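Materials and Structures course, final report
Group: Salamatu Idahosa, Anatole Roussel, Rehema Mabula
Supervisor: Josiane Gilbert
7 May 2023

# Stone countertops and household stains

## 1. Background

Our project looks at how natural stone countertops react to ordinary kitchen spills. Rehema's parents replaced their kitchen counters in November, and the installer told them to keep lemon juice away from the marble but couldn't say how long a spill could sit before it left a mark. We wanted to test that with samples we could afford.

Marble is mostly calcite, which reacts with acids. The reaction eats a thin layer off the polished surface and leaves a dull patch called an etch. A stain is a separate thing: a colored liquid gets into the pores and stays there. Granite is mostly quartz and feldspar and resists etching, but it can still stain if it has not been sealed. 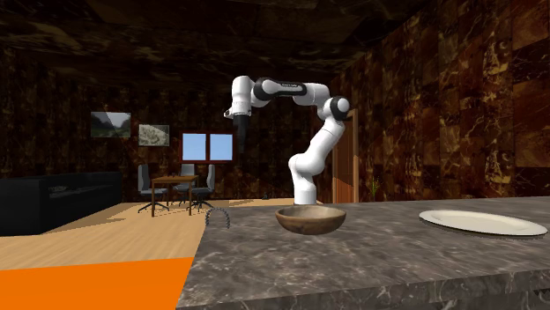 *Figure 1. Gray-brown marble countertop, simulated.*

## 2. Samples

A stone yard in Citthorpe gave us a box of offcuts. We cut them into 31 tiles with the wet saw in the school workshop. Some were dark marble, some were white marble, and the rest were granite. Mireille Picard from the workshop checked our cuts and showed us how to square the edges.

Half of the tiles of each type were sealed with Otard stone sealer, 2 coats, following the instructions on the can. The others were left bare. All of them were polished to the same grit before sealing. Anatole did this by hand with wet paper and it took much longer than we had planned.

## 3. Method

We tested lemon juice, white vinegar, black coffee, red wine and olive oil. A few drops of each liquid were placed on a tile and covered with a watch glass so they would not dry out. Each spot was wiped off with a damp cloth at the end of its time, then rinsed and left overnight before we took a reading.
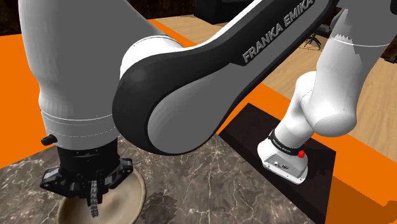
Gloss was measured with a Lundilex meter borrowed from the physics department. We took a reading on each spot before and after the test and wrote down the difference. Color change was judged by eye against a printed gray scale. Two of us scored every tile separately, and where the scores did not match, the third person decided.

Our budget was $80. Most of it went on sealer and polishing paper.

## 4. Results

Lemon juice marked all the marble tiles, sealed or not. The sealed ones lost slightly less gloss, but the patch was still easy to see under a desk lamp. Vinegar gave a weaker version of the same result. On dark marble the etch showed up as a pale ring, and on white marble it was hard to find without tilting the tile.

Coffee and wine left color on the bare white marble. Sealed tiles came clean. Olive oil darkened the bare granite, and two days later the spots had faded only a little.
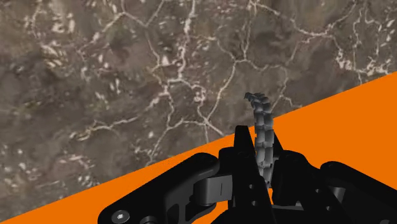
We repeated the lemon juice test on the bare marble with shorter times. The shortest spill we tried still lowered the gloss reading, so we can't give a safe time for that liquid.

## 5. Problems

The gloss meter drifted during the first session and we had to throw out those readings. Tile thickness also varied. We don't think this affected the surface results, but we did not check.

One box of tiles was stored next to a radiator before testing. Those may have been drier than the others and taken in more oil.

## 6. Further work

We would like to try a harder coating on marble and to repeat the oil test with a longer wait. Salamatu has kept the leftover tiles, and the raw readings are in the shared folder under "MacPherson lab, stone".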